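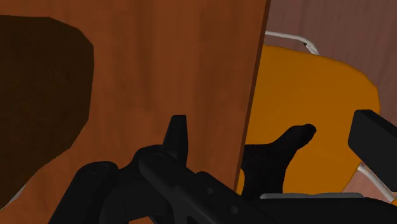
Tianyou Qin wrote in after the October issue to say I had been unfair to furniture oil, and that a tabletop fed twice a year will outlast one that isn't. He has been doing his own dining table that way since he bought it. He would like me to try it before I knock it again.

Fine. I have tried it, more or less, and I'm still not sold.

My trouble is with the word "feed." Wood that has been cut, dried, planed and glued up into a table is not hungry. Oil can fill the pores near the surface and slow down a spill, and it does make the grain look deeper for a while. That is a finish doing what a finish does. When the label on a bottle says the wood is "thirsty," somebody is selling a second bottle.

I bought a can of Plesilen at the hardware store in Parkham and a tin of Pirnusero paste wax, which costs more and smells like a church. The Plesilen can says one application protects against 1,000 wipes. Wipes with what? By whom? I wrote to ask and got back a coupon.

The oil went on half of an old pine desk, the wax on a shelf from the same room, and the other half of the desk got nothing but a damp cloth. After 4 weeks my wife could not tell me which half of the desk was which unless she put her cheek down near the window. I could, but I knew the answer. The wax is nicer to the hand, I'll give it that, and it also shows every ring from every glass.

What I suspect Tianyou's table has going for it is a man who looks after it. Somebody who oils a table twice a year also uses a coaster, wipes up the soy sauce and keeps the thing out of the sun. Take away the oil and leave the man and I would bet on the table.

A few readers asked about the Zheng refinishing class. It is on for Wed 5 January in the evening, and the fee is $243 with materials. That seems steep to me for a night of sanding, but the people who took it last year came back happy and a bit dusty. Bring a small piece, something you can carry up the stairs. They do teach you how to strip an old finish without chewing through veneer, and I have ruined enough veneer to respect that.

If you do oil at home, please lay the rags out flat outdoors to dry, or keep them under water in a metal can with a lid. Drying oils can heat a wadded rag until it catches fire. I'm not skeptical about that one.

Tianyou has offered to send me a list of everything he has put on his table. I said yes. Next month, drawer runners, and whether candle wax is any worse than the stuff in the tube.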